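The Black Enclosure
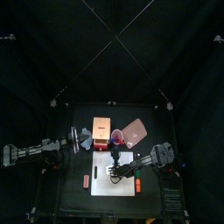
It was still too bright, Mernine wrote back, and would the contractor please read clause 5 again before sending an invoice.

The contractor read clause 5 again. It said that the cloth would be black, that it would cover the walls from the top down, and that no surface behind the table would return light to a person standing at the front. It gave no method of measurement. The contractor had worked for Diduler for eleven years and had never seen a clause about light that omitted the method.

She drove to the Mernine site on Mon 2 September with a light meter, a stapler, a level and a spare roll of cloth. The enclosure was in Room 927, at the end of a corridor with no windows. She switched off the corridor light, waited for her eyes to adjust, and stood at the front of the table.

The cloth was black. The folds were faint and the seams were hard to find, even for the person who had sewn them. The two wires crossed overhead, high up, in a large X. The corner fittings were gray, which the drawing allowed. The tabletop was black and the board on it was white, which the drawing required.

She aimed the meter at the rear wall. It read zero. She tapped it, aimed it at the white board, and got a reading. She aimed it at the wall again and got zero.

She wrote the figures on the form. Under "Remarks" she wrote "None."

The client's representative came in with his coat on. He looked at the form and then at the rear wall.

"There," he said.

She asked where.

"Behind the crossing. A little lower."

She moved until her head was beside his. There was cloth. She asked him to describe what he saw, for the record, and he said it was like a door left open in a house across a field. She asked for the size. He held up a thumb, closed one eye, and said it was smaller than the nail.

The form had no space for this. She used the back.

In the afternoon she hung a second layer over the rear wall, using the spare roll. The cloth was Mornarex stock, rated for 4,000 hours of lamp exposure before fading. She overlapped the edges by the width of her hand and stapled along the top rail. The brackets did not need to be moved. She checked the table for level while she was down there and adjusted the front left foot by a quarter turn.

The representative stood at the front again. He said the light was the same. He said it politely. He had been in the building a long time, he said, and before the move he had worked at Lazaridis, where they kept a room like this one, and he had not slept well there either.

She asked whether anyone else had seen it. He said he had not asked anyone else.

The invoice was for $201, cloth included. She offered to leave it open until November. He thought about this and signed it on the edge of the door frame, pressing hard so that it would go through to the copy.

She packed the meter and the level. The stapler was empty and she refilled it. When she turned to reach for the corridor switch she looked once at the rear wall, from the wrong side of the room, at an angle the clause did not mention.

She took the form out of the folder, crossed out "None," and wrote the time.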